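Chapter 7
A Visit to the Workplace: Seeing Automation at First Hand

In this chapter you will study:
what to prepare before a visit to a site where robots are taught or used
how to watch a demonstration and make notes from it
how to speak with the people who do the work
how to write the visit report

7.1 Why we leave the classroom

In the six chapters before this one we have learned about joints, motors, sensors and the parts of a control program. All of this can be studied at a desk. But a student who has only studied at a desk often has a wrong idea of how much time is spent on small matters. A drawing of a gripper closing on an object takes one line in a book. In the workplace the same closing is repeated, corrected and repeated again, and a large part of the day goes into it.

For this reason the course includes one visit. Most classes using this book go to the open day at Prurkum, where the firm Rutier keeps its teaching rooms. The open day is held two times in the year, in summer and again in December. If your class cannot travel to Prurkum, your teacher may choose another site, and the tasks in this chapter can be used there with small changes.

The last summer open day was on 28th July. There were 166 visitors, and they were divided into groups of not more than 18. Each group stayed 48 minutes in the teaching rooms and after that went to the hall for questions. I give these numbers so that you understand how short the time is. A student who arrives without prepared questions will go home with very little.

7.2 What is shown at the open day

The main demonstration belongs to a project called Ernelik. Its subject is household work: laying a table, putting things away after a meal, folding, sorting. Visitors often expect a large machine behind a fence, of the kind used for welding. Ernelik is different in this respect. Much of its work is done with a gripper which a person holds in the hand. The person carries out the task with it, in a normal kitchen, and the movement is recorded. Later the recordings are used for teaching a robot arm that has a similar gripper at its end.

The task which most groups see is the sorting of chopsticks. It looks easy, and a child can do it. For a gripper it is a good test. A chopstick is thin and light, it can roll, and it must be turned from a lying position to a standing one before it can go into the holder. Two of them lying close together may be taken by mistake as one. The surface below also has its influence. On a quilted mat a chopstick does not lie as it would lie on bare wood, and the finger can press a little into the cloth without harm.

Please look also at the fingers of the gripper. A smooth, hard finger would have difficulty with a thin round stick. Pads with a texture give more friction, and you will remember from Chapter 3 that friction allows us to hold an object with a smaller force.
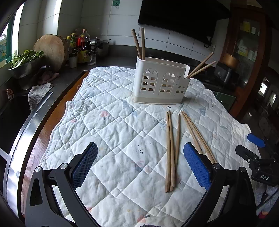 7.3 Preparing your questions

Before the visit, each student should write five questions. Three of them should be about the task itself and two about the people who do it. Do not ask something which can be answered by "yes" or "no". Compare these two questions:

Is the task difficult?
Which part of the task must be repeated most often, and why?

The second question gives the speaker a possibility to explain. It also shows that you have thought about the work before coming.

When the demonstration is running, do not speak to the person who holds the gripper. The recording of a movement needs attention, and a person who turns the head to answer may also turn the hand. Keep your questions for the hall.

7.4 Making notes

Use the sheet called Org, which is printed at the end of this book. It has two columns. In the left column you write only what you observe, for example the position of the fingers before they close, or the direction from which the object is approached. In the right column you write what you think about it. Students usually find it hard to keep these apart. The sentence "the gripper is too slow" belongs to the right column. In the left column you would write how long one movement took, measured with your watch.

The archive at Prurkum keeps 748 of these sheets from former visitors, and your teacher can ask to see some of them. You will notice that the most useful sheets are usually about one small moment, such as the lifting of a single stick.

Task 1. Put a pencil on a folded towel. Lift it with two fingers and stand it in a cup. Repeat this slowly and write down each change of direction of your hand.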